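Removing Food and Pigment Stains from Work Tables
Cesance Workshop Notes
By Odair Pacheco
Last revised 16th June

This procedure covers shared work tables with a sealed or factory-finished top. It does not cover bare stone, oiled wood, or upholstered surfaces. Read the section on identifying the finish before you open a bottle of anything. Most permanent damage to a table comes from the wrong cleaner, and the stain that started the job would often have come out with dish soap.

What you need

White cotton cloths, washed at least once
A plastic scraper or an expired gift card
Dish soap, unscented, no added bleach
Baking soda
Isopropyl alcohol
Hydrogen peroxide, drugstore strength
A spray bottle of plain water
Masking tape
Nitrile gloves
A desk lamp or flashlight

Colored cloths can bleed under alcohol. Paper towels are acceptable for blotting but leave lint on textured finishes. Melamine foam is left off the list on purpose and is dealt with further down.

Step 1. Clear and light the table

Remove everything that can be moved, including items clamped to the edge if the clamp pad sits near the stain. Turn off the overhead lights if you can and hold the flashlight low, nearly parallel to the surface. Raking light shows the texture of the finish, old scratches, and the outline of any residue that has thickness. Mark the outer limit of each stain with small pieces of tape. On a pale top, a diluted yellow stain is hard to find again once the surface has been wiped.
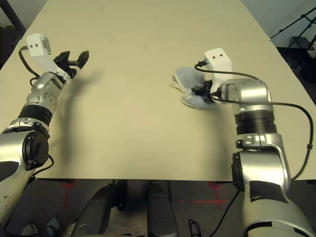 Check both sides of any joint between panels. Liquid that reaches a joint moves along it and can come back up some distance from the spill. If the joint is filled, press the filler with a fingernail. Soft filler should be reported before wet cleaning, and the cleaner should be applied to the cloth only, never sprayed.

Step 2. Identify the finish

There are four cases you are likely to meet.

Plastic-faced board. Cool to the touch, even color, often with a thin line visible at the edge where the face meets the core. Tolerates soap, alcohol, and short contact with peroxide. Does not tolerate abrasive pads.

Varnished or lacquered wood. Grain visible under a clear film. Tolerates soap. Alcohol will soften shellac and some lacquers within seconds.

Painted board. No grain, sometimes a faint roller texture. Tolerates soap. Alcohol may lift latex paint.

Solid surface or cast resin. Same color all the way through, usually heavy, warm compared with stone. Tolerates soap and mild abrasives, though abrasives change the sheen.

If you can't tell, test. Put one drop of alcohol on the underside of an overhang or another hidden spot that carries the same finish. Wait a full minute and press a white cloth on it. Color on the cloth, a tacky feel, or a dull ring means alcohol is out. Repeat in a second spot with peroxide. Record both results on the table card. Tables bought together do not always have the same finish: our Ridetell benches were delivered in two lots, and the second lot fails the alcohol test.

Step 3. Identify the stain

Color is a weak guide. Mustard, turmeric, curry sauce, iodine, highlighter, and some wood glues can all look alike once they are on a pale surface. Ask whoever used the table last, if that is possible. Otherwise work through these checks.

Thickness. Drag the plastic scraper over the mark at a flat angle. If material gathers on the edge, there is residue on top of the finish and the job may end there.

Water response. Put a damp cloth on the mark for a few seconds. Transfer to the cloth indicates a water-based source.

Grease. Look at the mark under raking light. A halo wider than the color suggests oil, and soap comes before any other treatment.

Ultraviolet. A cheap UV flashlight is useful for highlighter inks and turmeric, both of which fluoresce. It tells you little about anything else, and a number of finishes glow by themselves. Compare with a clean area of the same panel.
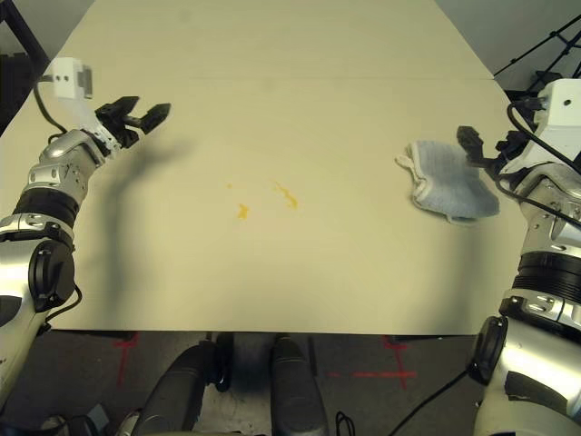
Issue 16, p. 90

Step 4. Lift residue

Scrape from the outside of the mark toward the center. Wipe the scraper after each pass. Do not add water yet. Smears are usually thinner at one end than the other, and it is best to start from the thin end so that the thicker material is not dragged across clean finish.

Blot what remains with a cloth dampened in plain water. Turn the cloth to a clean face every time you lift it. Rubbing in circles at this stage will spread a pigment stain and make the next steps longer.

Step 5. Soap

Mix a few drops of dish soap in a cup of warm water. Dampen a cloth, wring it out, and lay it flat on the stain. Leave it for 2 minutes. Wipe in one direction, rinse with a second cloth and plain water, and dry.

Repeat once. If the second pass takes up no more color, further soap will do nothing and you should move on.

Step 6. Baking soda paste

Suitable for plastic-faced board, solid surface, and most varnishes in good condition. Not suitable for high-gloss finishes of any kind.

Mix baking soda with water until it holds its shape on a spoon. Cover the stain and a narrow margin around it. Leave the paste for 16 minutes and keep it damp with the spray bottle. Lift it off with the scraper. Do not scrub. Rinse twice, as dried soda leaves a white film that is easy to mistake for damage to the finish.

Step 7. Alcohol

Only on finishes that passed the test in Step 2. Ventilate the room and remove ignition sources, including hot plates and soldering irons on adjacent tables. Wear gloves.

Wet a corner of a cloth and press it on the stain for a few seconds. Lift, check for transfer, turn to a clean corner, press again. Stop when two clean corners in a row come up without color. Rinse the area with water and dry it. Alcohol works well on marker and highlighter, fairly well on turmeric, and poorly on rust and tea.

Step 8. Peroxide

Peroxide is a bleach. It will lighten some stains that nothing else moves, and it will lighten some finishes too. Cut a pad from a cotton cloth to the size of the stain, wet it with peroxide, and lay it in place. Cover it with plastic wrap. Check at 16 minutes. Check again after the same interval and then remove the pad whatever the result. Rinse and dry.

Never mix peroxide with vinegar, and never apply it over alcohol that has not been rinsed off.

Step 9. Daylight

Yellow plant pigments fade in sunlight. If a faint turmeric shadow is left after Step 8, and the table can be moved to a window, leave it there with the stain in direct sun. Results vary from hours to weeks. Check daily, and cover the clean part of the top with cardboard if the finish is known to yellow. Nélida Farías has used this on the kitchen-side tables since last December and reports that it cleared every curry mark but one. The exception had been treated with a chlorine cleaner beforehand.

Products to avoid

Chlorine bleach. Turns some yellow stains red or brown and attacks metal edging.

Acetone. Dissolves most clear finishes and some plastics.

Melamine foam. Works by abrasion. It removes stain and sheen together, and the dull patch will collect dirt faster than the area around it. Use it only on tables already scheduled for refinishing.

Furniture polish. Hides a stain by adding oil. The next person to clean the table has to remove the polish first.

Sinari Degreaser, the orange-cap version. Leaves a dye of its own on pale surfaces. The clear-cap version is fine when diluted. 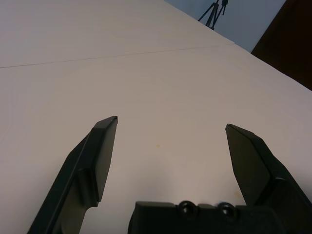 Photo: Dagný Ásgeirsdóttir

Drying and inspection

Dry the whole panel, not only the treated area, with a clean cloth. Wait until the surface is back to room temperature and repeat the raking light check. Look for three faults: a change in sheen, raised edges along a joint, and a tide line at the outer limit of the wetted area. A tide line can normally be removed by wiping the full panel with plain water from one edge to the other without stopping.

Swelling at a joint will not go down by itself. Take the table out of wet use and send a repair request to Reece Greenwood with the table number and the side affected. Do not sand the ridge. The face layer is thinnest there, and a sanded joint has to be replaced instead of refilled.

Recording the job

Fill in the table card with the table number, the finish, the suspected source, each step used, and the result. Write "faint" or "clear" and leave out percentages. If a stain remains, note its position by measuring from the nearest corner, long side first.

Cards are filed by table number. A blank card is form 693 in the supply cabinet. The Þorgeirsson tables upstairs have their own cards, which are blue, and these go to Brynhildur Zoëga.

Preventive measures

Use a tray or cutting mat under food, dye, glue, or ink. Silicone mats are easy to rinse but hold turmeric. Glass-topped mats do not.

Wipe fresh spills at once with a damp cloth, even if there is no soap at hand. The first few minutes matter more than the choice of cleaner.

Wax is permitted on varnished wood only. Apply a thin coat, buff it, and write the date on the card. Waxed tables must be stripped before any treatment from Step 6 onward.

Related sheets: Filling panel joints. Replacing edge banding. Storing solvents in a shared workshop.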